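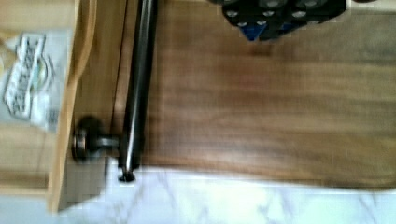

A reader on the Ralholm product page wrote that the bar handle had worked itself slack within a month and that the only cure was a drop of threadlocker on each post. I fitted the same Farkomard handle on 30th October and have kept notes on it through November.

The handle is a dark round bar with a high-polish finish, held off the door by short stems. My set came with 5 mm screws, which suit a solid wood frame but run short on thicker stock. De Bruijn sells longer ones separately. The template in the box is paper and stretches if damp – transfer the centers to card first.

Against dark walnut the bar reads as part of the door. On a pale frame it stands out more, and so do fingerprints. Farkomard rates the finish for 3000 wipes with a neutral cleaner, a figure I have no means of checking.
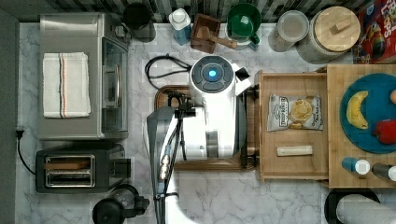 Grip matters more in a kitchen where the counter is in constant use and doors get opened with a full hand. The round section gives clearance for four fingers, but the polish is slick with oil on it. The Willdale bar I used before has a brushed surface and is better in that respect, though its end caps are sharper.

Tightened by hand, mine needed one quarter turn after 10 days and none after that. No threadlocker used.

Rating: 6 out of 10. Finish good, hardware adequate, template poor.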